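Why Do Rabbits Have Such Long Ears?

A rabbit's ears do more than one job. The first is hearing. Each ear is shaped a bit like a scoop, and it catches sound and sends it down to the inner ear. A rabbit can turn one ear forward and the other one back, so it can listen in two directions at the same time.
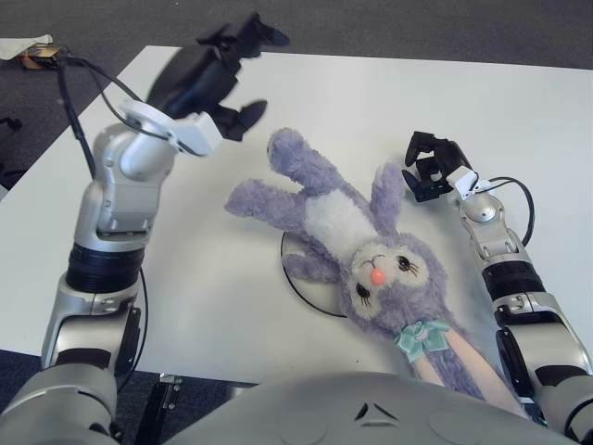
Felicja Chmielewska wants to know whether rabbits can hear things that people can't. Yes, they can. Some sounds are too high for human ears, and rabbits pick up many of them.

The second job is keeping cool. Rabbits don't sweat the way you do. Their ears are full of tiny blood vessels, and on a warm day these get wider. More warm blood flows close to the skin, and the heat escapes into the air.

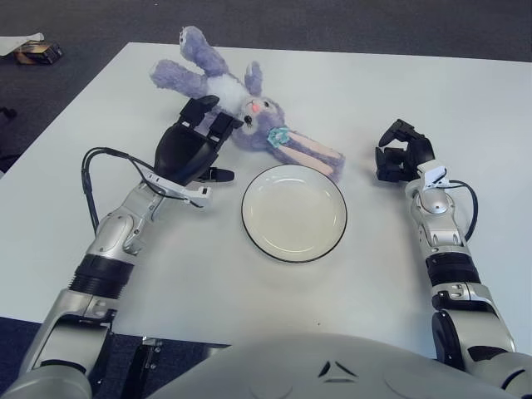 On a cold day the blood vessels get narrower, and the rabbit keeps more of its heat. Many rabbits also fold their ears flat along their backs when they rest.

What about floppy ears?

Some pet rabbits have ears that hang down. They are called lops. People bred them that way over many years — wild rabbits have ears that stand up. Lop ears can't turn as easily, and they need to be checked often for wax and dirt.

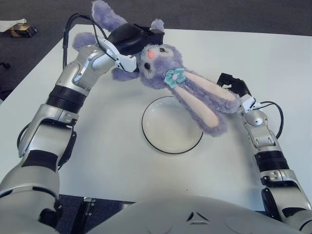 Long, floppy ears with pale pink linings.

Jackrabbits have even longer ears, but they are really hares. Hares are born with fur and with their eyes open. Baby rabbits are born without fur, and their eyes stay shut for more than a week.

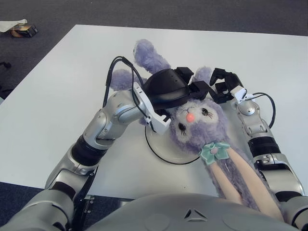
If you meet a pet rabbit, never pick it up by the ears. It hurts. Sit on the floor, keep your voice low and let the rabbit come to you.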